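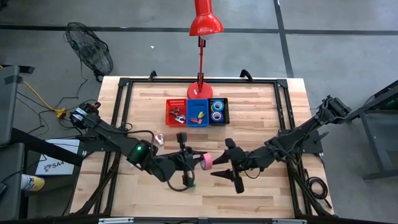 Workshop > Reviews > Two-Arm Cells > Brusar Bench Kit: inspection checklist, with comments

Posted in November by the Haddad workshop desk
11 comments | 5 shares

The Brusar Bench Kit is sold as a two-arm sorting and handover station you can put together in an afternoon. We gave it a month at our Zaltonstead shop and ran it through the same checklist we use on anything that can pinch a finger. Marks are Pass, Fix or Fail. Comments are ours, and so are the bruises.

1. Table and rails

1.1 Rail frame joined at the far corners. PASS. Corner plates both on and both tight. The manual calls this step "intuitive," a word it uses wherever a drawing would have cost money.

1.2 Table does not shift when both arms move. PASS. Ours stayed put on bare concrete, even at full speed. We leaned on it as well, in the interest of science.

1.3 Clamps on the far rail tight. PASS. Check the handles at the start of every shift. One had worked itself a quarter turn loose by the second week.

2. Arms and grippers

2.1 Base joints bolted down, no play. PASS.

2.2 Status light readable from where the operator stands. PASS, mostly. The green one at the left elbow is easy to see. Page 213 of the manual explains what the other colors mean, and by the time you find it the color has changed.

2.3 Gripper holds a roll of tape without dropping it. PASS. Pink tape is our test piece. The left gripper will take it at a tilt and keep it there while the right one comes in open, fingers very close to the roll. Watch this for the first few runs with a hand near the stop button.

2.4 Fingers clear each other during handover. FIX. They touched twice in the first week. Brusar support suggested we slow the approach, and we did, and it helped. The Hirby kit we reviewed last spring never had this problem, but the Hirby also took most of a minute to pick up a sponge.

2.5 Stop button halts both arms. PASS. Tested at every startup. Do not skip this one because it worked yesterday.

3. Cables

3.1 Arm cables have slack at elbow and wrist without snagging. FIX. The loops under the wrists are fine on short moves. On a long reach, the left one likes to brush the work. Add a tie.

3.2 Spare cable stowed off the work surface. FAIL. There is still a coil on the table by the right-hand rails. It has been written up 2 times. It has outlasted two writers-up.

3.3 Power leads off the walkway. FAIL. Yellow extension and a tangle of black cords on the floor to the left, next to the fan. Get a cord cover. Brusar will sell you one for the price of a decent lunch - the hardware store does it for the price of a bad one.

4. Bins and loose items

4.1 Small parts in bins. PASS. Spring clamps in the red basket, tape in the black one, more clamps in the blue. The bins are ours.

4.2 Nothing loose on the wood. FIX. A bit of clear and white plastic near the left forearm. Pick it up before a run.

4.3 Floor clear. FAIL. A can on its side at the lower left, and a white box or board partly under the setup. Move both.

5. Lighting and air

5.1 Lamp base stable and away from the arms. PASS. It sits just inside the far rail, behind the bins. The kit does not include a lamp. The red one is ours and is the best-looking thing on the bench.

5.2 Fan guard in place. PASS. Cage is on. Keep its cord out of the pile in 3.3.

Result: cleared for supervised use once the three Fails are fixed. Allow up to an hour for that, most of it spent looking for cable ties. Recheck 2.4 after any software update.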